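Research > Rural Tourism > Working Papers > Opening Hours in the Nalow Valley

Reading time: 9 minutes

2. Setting and method

The Nalow valley has a river, a narrow-gauge railway that runs for part of the year, and a touring route, the Ondieki Way, which joins the small town of Alitz to the Roman remains at Graturum. The route has its own brown signs and a leaflet. It does not have a shared set of opening hours, and this paper is an attempt to find out what that costs. We looked at 17 attractions along the route, all of them listed in the leaflet as open to the public, a phrase which we learned to read with care.

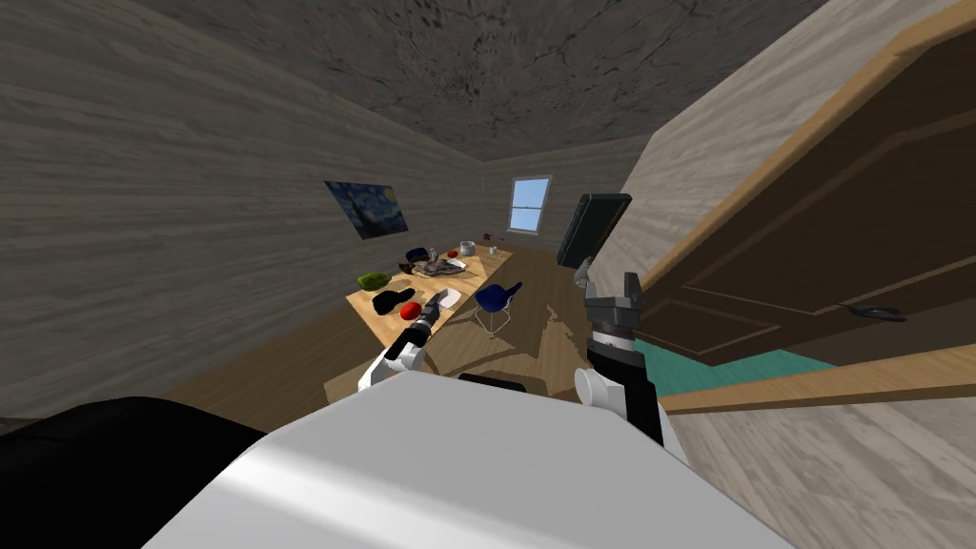
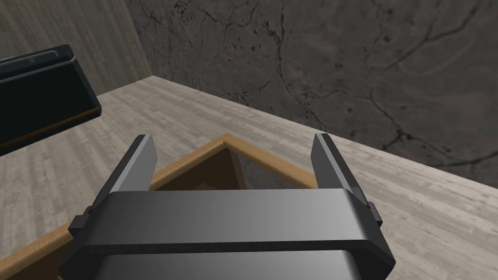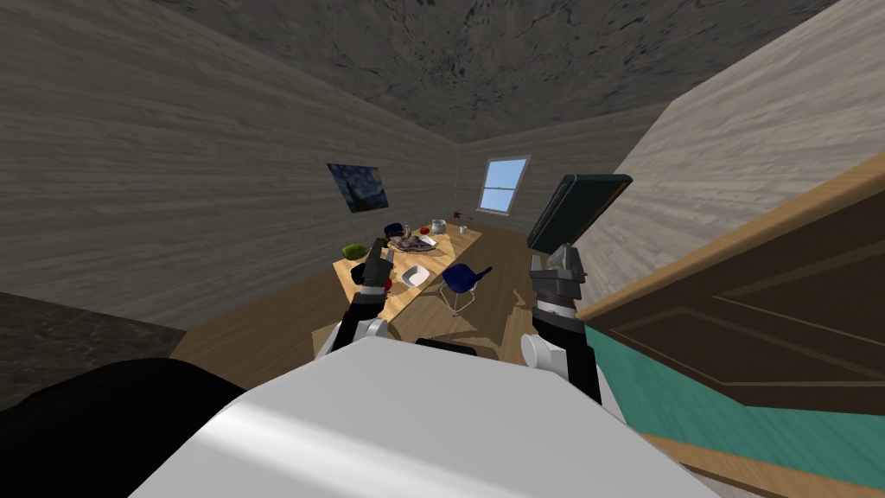
Figure 2. Rendered interior. The first and third views take in the long table; the second shows a gripper and a wooden box on the floor.

2.1 What counts as open

It may seem odd to spend a subsection on the word "open". We had not planned to. The first draft of the survey form had a single box for it, and the box did not survive the first morning in Alitz, where the town museum had its front door wedged wide and a handwritten card on the desk asking visitors to come back after lunch. The card gave no time for lunch.

We therefore settled on a stricter reading. An attraction was recorded as open if a stranger, arriving without having telephoned, could get in and see the main thing it advertised. By this test a churchyard is open when the church is locked, unless the leaflet sends people there for the wall paintings, in which case it is shut. A garden with its tearoom closed is open. The same garden with its toilets closed is also open, although several of the visitors we spoke to took a different view and asked that it be noted.

Attractions that admit people "by arrangement" were the hardest to place. At one mill the arrangement was a bell, answered almost at once by a man with flour on his sleeves. At another property the arrangement was an address to which one could write. Both appear under the same symbol in the leaflet, a small key, and we have kept them apart in what follows.

2.2 Sources of stated hours

Stated hours were taken from four places: the printed leaflet, the attraction's own website, the regional tourist website, and the notice on the gate. Where these agreed, we recorded one set of hours and moved on quickly before anything changed. They agreed at 2 of the 17 attractions. One of those was the viewpoint, which is a lay-by.

The commonest fault was age. Leaflets are printed in February, when the managers of small attractions are asked to say what they will be doing in September, and most of them give the answer they gave the year before. The regional website copies the leaflet. The gate notice is changed by whoever happens to be standing at the gate with a marker pen, and for this reason it was the most reliable source of the four. It is also the only one that cannot be read until the visitor has already made the journey.

We did consider leaving out the attractions' own websites, several of which still wished their readers a happy Easter in high summer. In the end they were kept in. Visitors use them, and a source that is wrong in a steady way turned out to be more useful to our purpose than one which was right by accident.

2.3 Visits

Each attraction was visited on 9 occasions between April and October, at times drawn by lot from within its stated hours. The draw was meant to stop us choosing pleasant afternoons. It did this very thoroughly. Visits were made by public transport where that could be managed, partly to see the route as a visitor without a car would see it and partly because the research budget had opinions about mileage.

The bus from Alitz reaches Graturum just as the site's ticket office closes for its midday break. Both timetables have been in place for longer than anyone at either end could tell us, and each party regards its own as fixed. The wait can be spent on a bench with a good view of the ruins, through a fence. We have not treated this as an opening-hours fault in the analysis, as both the bus and the ticket office did exactly what they said they would do.

At every visit the observer noted whether entry was possible, how long it took to find this out, and what other would-be visitors did on meeting a locked door. Most tried the handle a second time. Some walked round the building. A fair number photographed the notice, and we suspect that these pictures make up a larger share of the valley's presence online than the marketing plan allows for.

2.4 Visitor numbers

Estimates of lost visits need a figure for visits made, and here the record is thin. Only the railway and Graturum sell numbered tickets. The Alitz museum keeps a visitors' book and multiplies. When we asked about the multiplier we were told that it had been handed down.

The leaflet claims 4,000 walkers a year on the Ondieki Way. We could trace this number back through successive editions but not to a count of any kind, and its steadiness through wet summers and dry ones does it no favours. It is used below only where a round figure is better than a blank, and each use is marked. Readers who would like to use it elsewhere are free to do so, as everyone else has.

2.5 Limits of the approach

A single valley is a small place to stand, and the managers along the Ondieki Way were unusually willing to talk. Some, once they knew about the study, began to open on time. We noticed this first at the lace gallery, where a lamp was on and the door unlocked well ahead of the hour, and then at several neighbours with whom the gallery shares a car park. Later visits may therefore flatter the route. We have compared early and late visits in the next section and report the two separately where they differ.

We also have little to say about the visitors who checked the hours at home, found four different answers, and went to the coast.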